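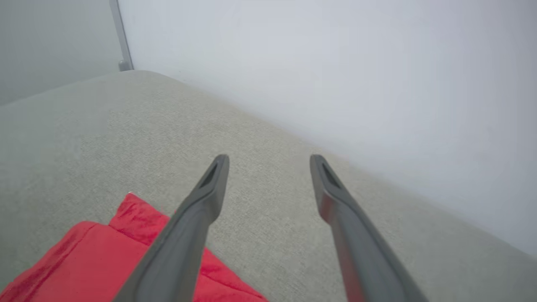 Week 8 – Remembering the war dead: who gets a name?

Home Syllabus Readings Notes Contact

Handout for the Rondmont seminar, A. Bouzid. Read before class, bring the Fahmy chapter.

Main question: when did ordinary soldiers start getting named on monuments? Before the mid 1800s mostly officers. Rank and file buried together, no marker. Big change with mass armies – families at home wanted a name and a place.

Case 1: Prondcombe town memorial. 226 names, alphabetical, no ranks. Unveiled in March, after a long fight over the site (church wanted it, town council wanted it, council won). Note what is missing: men who died of wounds years later. Some were added on the back, in smaller letters. Why the back?

Case 2: Redenis cemetery. 601 graves, over 1000 names on the wall for the missing. Same stone for everyone. Families could not bring bodies home, and plenty were angry about it. See the letters in the packet, esp. the second one, from a mother who asks only for a photograph of the grave.

Terms to know
– cenotaph: empty tomb, monument for people buried elsewhere
– unknown soldier: one body stands for all the missing
– pilgrimage: organized trips to the graves, 1920s on

Anniversaries: veterans' attendance shrinks, ceremonies get bigger. Heads of state show up. Fahmy says that the day then belongs to goverments. Do you agree? He skips the local services completly, which I think is a weak spot.

For class: pick one memorial near where you grew up. Who paid, who is listed, who isn't. One page, typed. Anas will collect them at the start.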